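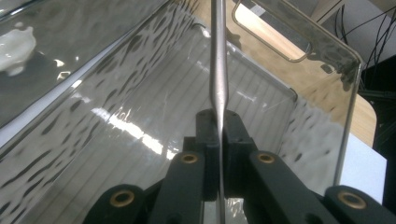 Ona Priedītis

Na Pradari, uma loja de utensílios de cozinha com 30 metros quadrados e uma montra estreita, o balcão do fundo serve para afiar. As facas chegam embrulhadas em jornal, em panos, às vezes dentro de uma bota. O preço é o mesmo para todas, e quem pede serrilha ouve que volte na semana seguinte.

A afiação quase desapareceu das cidades quando as facas ficaram baratas. Uma lâmina de supermercado perde o fio em poucos meses e vai para o lixo. O amolador ambulante, com a roda montada na bicicleta, deixou de compensar. Na Trindina, a vila onde cresci, o último passou num mês de maio e não voltou.

Há sinais de mudança. A Sepp, oficina que trabalha sobretudo para restaurantes, recebeu 1036 lâminas no ano passado, contra 452 no anterior. A maior parte veio de particulares.

12 comentários 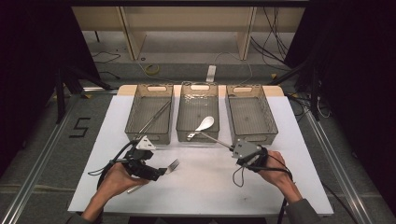
Redação de Casa e Ofícios

O erro mais comum em casa é confundir afiar com assentar. A pedra retira metal e refaz o gume. A chaira de aço liso endireita um fio que dobrou com o uso — não recupera uma faca cega. Duas ou três passagens de cada lado, com pouca força, chegam para a maioria dos dias. Quem carrega na lâmina estraga o trabalho da pedra.

O ângulo importa menos do que a constância. Nas aulas da Indevora, os alunos passam a primeira tarde com uma única faca e uma pedra de grão médio. Muitos saem com um gume pior do que o que trouxeram. Na segunda tarde já cortam papel.

Depois há a arrumação. Uma faca solta na gaveta bate nos outros talheres e perde o fio sem ter cortado nada. A máquina de lavar faz o resto, com o calor e os choques. Lavar à mão e secar logo demora menos de um minuto.

Na Pradari, a faca mais antiga do balcão tem a lâmina reduzida a metade da largura original. Continua a ser usada todos os dias para cortar pão.

200 partilhas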